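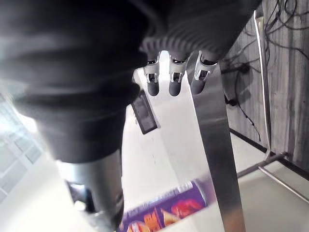

Figure 16. Hand with three visible fingers and ribbed sleeve above the bench, snack can lying on the table.

4.2 What the quote left out

The Grasevar hand was the only line in our budget that came in at the price we had planned. The sleeve around it (dark gray and ribbed, Figure 16) was listed by the vendor as an accessory, in the sense that tires are an accessory to a car. It cost $910. We had set aside $200 for all soft parts and felt generous doing so.

Test objects were the cheap end of the project. Snack cans like the purple one in Figure 16 were bought at the grocery store and charged to consumables, a word our purchasing office at Ustthorpe took literally and queried twice.

Mounting hardware and cabling had no line at all. Frandsen's planning sheet, which we had used with the older Flovis arm, folds both into "misc." By January that line stood at $1,203 and had outgrown two of the named ones. We now ask for a separate quote on rods, brackets, power adapters and cables before ordering any hand, and we add the sleeve to the first request.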